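Rapport de projet – atelier « programmer un cycle de films »

Quand on m'a attribué le ciné-club pour mon projet de deuxième année, j'ai d'abord cru que j'allais passer le semestre à regarder des films (le rêve !). En fait j'ai surtout écrit des mails. Le cycle s'appelait Hikalside, six séances de cinéma d'animation en fin d'après-midi, dans la salle Graslow, et mon travail couvrait la sélection, les droits et la feuille de salle.

Pour les droits, je suis passée par Ortner, un petit distributeur qui répond vite mais qui envoie des devis en trois morceaux. Le premier long métrage coûtait 338 euros la projection, le deuxième 920, et là j'ai compris pourquoi tous les cycles étudiants finissent avec des courts. J'ai donc gardé le premier, abandonné le deuxième à regret, et rempli le reste avec deux programmes de courts métrages et trois films d'école.

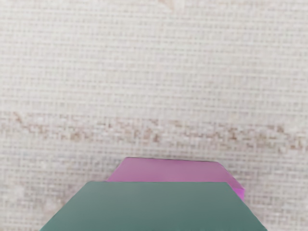 La feuille de salle m'a pris un temps fou. Ma première version faisait autour de 4000 signes, écrite tout petit, avec l'intrigue complète de chaque film, fin comprise (oui, je sais). Mon tuteur m'a demandé de parler plutôt de ce qu'on regarde : les matières, les couleurs, la place laissée au vide. Alors j'ai essayé sur des choses très simples, un bloc vert sarcelle foncé qui passe devant un bloc rose, avec derrière une trame beige et blanc cassé comme une grosse toile, et je me suis obligée à en tirer quatre lignes. C'est un exercice bête mais ça m'a débloquée, et la version finale est tombée à 838 signes par film. Beaucoup plus lisible !

Côté public, la séance de janvier a été la plus remplie, sans doute grâce à l'affiche collée à côté de la cafétéria. La suivante, beaucoup moins, on était en pleine période de partiels et j'aurais dû regarder le calendrier avant de bloquer la salle. J'ai aussi raté l'envoi à Pluvstead, le petit journal du campus, qui boucle à midi et pas à minuit comme je le croyais.

Si je recommençais, je demanderais tous les devis avant d'annoncer quoi que ce soit, et je ferais relire la feuille de salle par quelqu'un qui n'a vu aucun des films. Les feuilles des six séances sont en annexe, avec le budget.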